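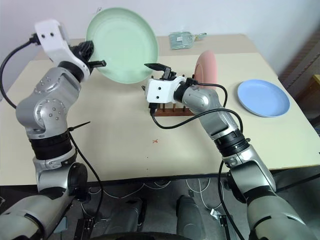
Andix Applicant Management for Outsourcing Centers

Search jobs, skills, locations Search Clear

Andix is the recruitment platform supplied by Fikmont to shared service and outsourcing centers that hire in several languages. It handles a vacancy from the first request by a team manager to the signed contract, and keeps every application in a single record.

The platform is intended for employers that fill the same positions many times a year, such as accounts payable, payroll, customer support and IT service desk. A position is described once, with its language level, shift pattern and pay band. It may then be reopened by any manager who holds hiring rights for that department.

Language screening

Candidates complete a written and a spoken test in the language of the position. Test results are stored for 2 years and may be reused if the candidate applies to another team. Recruiters may set a minimum score or review all results by hand.

Relocation module

A large share of applicants to service centers move from another city or country. The relocation module records work permit status, expected arrival and housing allowance, and sends the candidate a checklist in the chosen language.
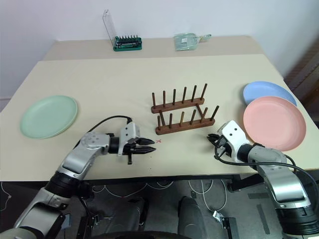

Documents uploaded by the candidate are visible to the assigned recruiter and to payroll only. Access may be extended to an outside relocation agent for the length of the case.

Connections

Andix exchanges data with the Civatik personnel system and the Swai scheduling tool. Start dates confirmed in Andix appear in Swai on the following working day. Other systems may be connected by file export.

License and support

Licenses are issued per site. The standard license covers up to 2000 active candidate records and 3 recruiter accounts; further accounts may be added at any time during the term. Setup takes roughly six weeks and includes training for recruiters and hiring managers. The next release is planned for April and will be delivered to all current customers without charge.

Requests for a quotation should state order code 1015 and be addressed to Branislav Tichý, Customer Accounts, Fikmont.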